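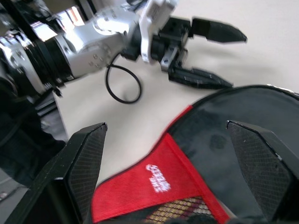 How to read a rain forecast before you ride home

Rostam Amini, Maltia Weather Notes

A 75% chance of rain doesn't mean it will rain on 75% of you. It means that, on days like this one, your spot gets wet three times out of four. Plan for the fourth if you enjoy disappointment.

1. Check the hourly chart and skip the cheerful sun icon.

2. Find the hour you leave work. Look at the hour on each side too, as showers don't own watches.
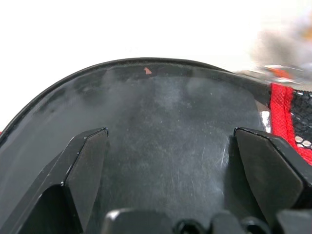 Scuffs and haze on a tinted plastic shell.

3. Open the radar and play the last hour. Note which way the blobs are moving and whether they're growing.
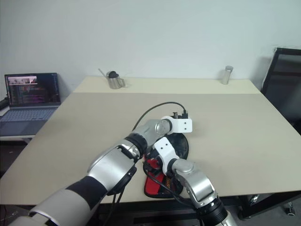
4. Compare that with the wind arrow. If the two disagree, trust the radar for the next hour and the forecast after that.

5. Check again right before you leave. My July record was 12 dry rides in a row, and then I skipped this step.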